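Chapitre 2
Lire une pièce, voir une pièce : la longue vie du texte dramatique

Objectifs du chapitre
Distinguer le texte dramatique de la représentation
Comprendre le rôle des didascalies
Reconnaître la double énonciation et en mesurer les effets
Se préparer à rendre compte d'un spectacle vu en classe

Vous avez peut-être, comme beaucoup d'élèves avant vous, le souvenir d'une pièce lue à voix haute au collège, chacun attendant son tour, le doigt posé sur la réplique à venir, sans trop écouter ce que disaient les autres. Il faut bien avouer que le théâtre, dans ces conditions, n'a pas toujours l'air très vivant ! Et pourtant ces mêmes phrases, dites un soir par des comédiens dans une salle obscure, peuvent nous tenir assis deux heures sans que nous songions une seule fois à l'heure du dernier bus. C'est de cet écart, assez mystérieux si l'on veut bien s'y arrêter, que nous allons parler dans les pages qui suivent.

Prenons pour compagnon de route un drame en deux actes, La Maison Solberg, que vous retrouverez par extraits tout au long du chapitre. L'intrigue est mince, et c'est tant mieux pour nous : dans la petite ville d'Ernach, une famille se réunit pour vendre la maison du père. On parle du toit, du jardin, du prix, du notaire qui tarde. On ne parle presque jamais du père. À la première lecture, bien des élèves se plaignent qu'il ne se passe rien, et nous comprenons fort bien cette impression (nous l'avons eue aussi, il y a longtemps). Il faut relire, et lire surtout ce qui est imprimé en italique.

Ces passages en italique portent le nom de didascalies. Elles indiquent les lieux, les gestes, le ton, parfois un simple silence. Dans La Maison Solberg, la fille aînée s'interrompt souvent au milieu d'une phrase pour regarder vers l'escalier. Le texte n'en donne pas la raison. Le lecteur pressé saute par-dessus l'indication, alors que le spectateur, lui, tourne la tête avec elle. Un metteur en scène peut suivre ces consignes à la lettre, en garder quelques-unes ou les écarter toutes, et il arrive que deux spectacles tirés de la même pièce se ressemblent aussi peu que deux cousins éloignés.

La compagnie Urko, dont vous lirez plus loin la note d'intention, a monté la pièce au théâtre Bendeck en mars 2000. Elle avait choisi de supprimer l'escalier, ce qui fit un peu parler dans le public. La comédienne levait simplement les yeux vers le fond de la salle, par-dessus les rangées de fauteuils, et plus d'un spectateur s'est retourné.
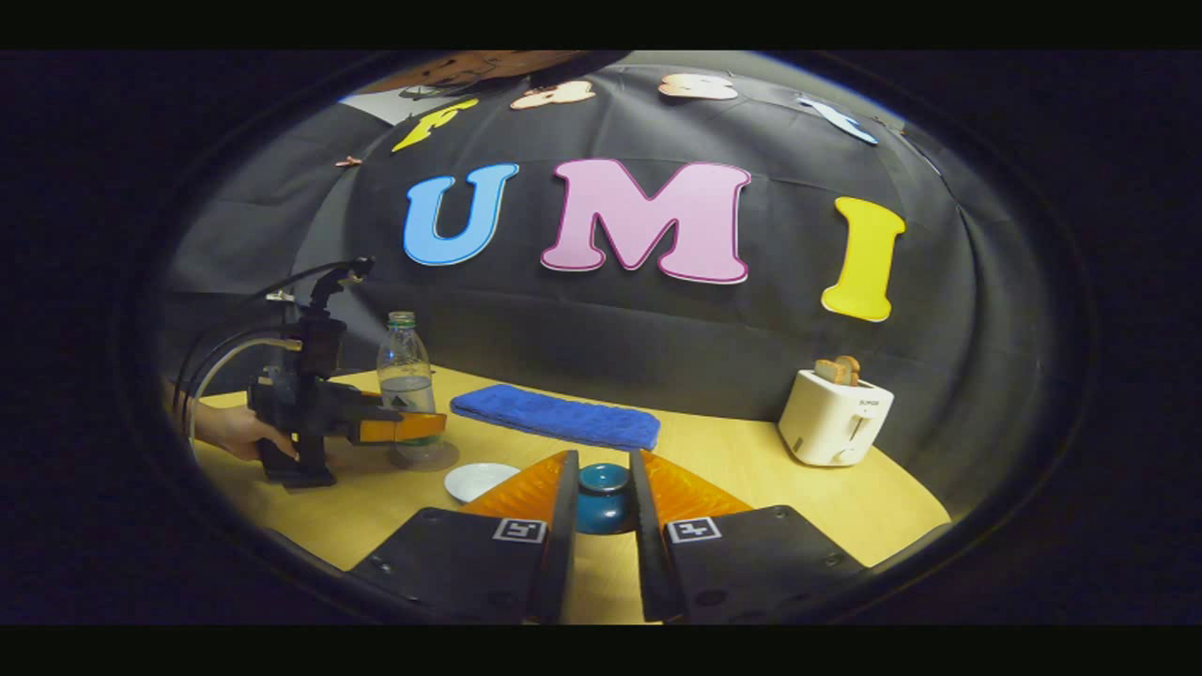 Un tel choix nous conduit à une notion que vous avez sans doute déjà croisée, celle de double énonciation. Lorsqu'un personnage parle, il s'adresse à un autre personnage, mais l'auteur, à travers lui, s'adresse aussi à nous. Quand le fils cadet déclare à sa sœur que « la maison est bien calme ce soir », elle n'entend peut-être qu'une banalité ; nous qui l'avons vu glisser une lettre dans sa poche à la scène précédente, nous entendons tout autre chose. Le plaisir du théâtre tient pour une bonne part à cette avance que l'on nous accorde sur les personnages, ou au contraire à ce que l'on nous cache aussi longtemps que possible.

Gardez ces remarques en tête, sans chercher à tout retenir du premier coup, et prenez le temps de lire la scène d'exposition reproduite à la page suivante. Lisez-la une fois en silence, puis une fois à plusieurs voix, en confiant les didascalies à un lecteur qui ne fera que cela. Notez dans votre cahier les moments où votre idée d'un personnage a changé entre les deux lectures. Nous y reviendrons dans la première leçon, consacrée à l'exposition et aux diverses manières de faire entrer un spectateur dans une histoire commencée sans lui.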